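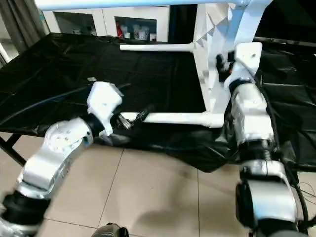

What does a building's water meter miss? Slow leaks, mostly, when the meter is only read once a quarter.

Trade Notes > Plumbing > Interviews

Print this page | E-mail this page

The hydraulic services manager at Stemmont looks after water use in a block of offices and light workshops. Two years ago the site was billed for 578 kilolitres in a single quarter. The same quarter this year came in at 213.

"Most of the difference was one cistern line and a failed float valve," the manager said. "Neither left any water on a floor, so there was nothing to report."

The method was plain. Submeters went in on each riser, logged every 2 minutes, and the figures between midnight and 4 am were treated as the baseline. Any riser that did not fall to zero in that window was isolated and tested.

"You want the quiet hours. Daytime flow tells you about people – night flow tells you about pipes."

Two brands of logger were trialled, Willo and Agudelo. The manager kept the Willo units on the grounds that the batteries could be changed without breaking the seal. Colour coding on the valve tags was redone at the same time, as the old tags had faded to the same grey.

Asked about pressure, the manager was brief. "It was set at 523 kilopascals. We brought it down in stages and had no complaints from the top floor."

The Plornach building next door will be metered in July.

Contact us | Copyright Trade Notes | Back to top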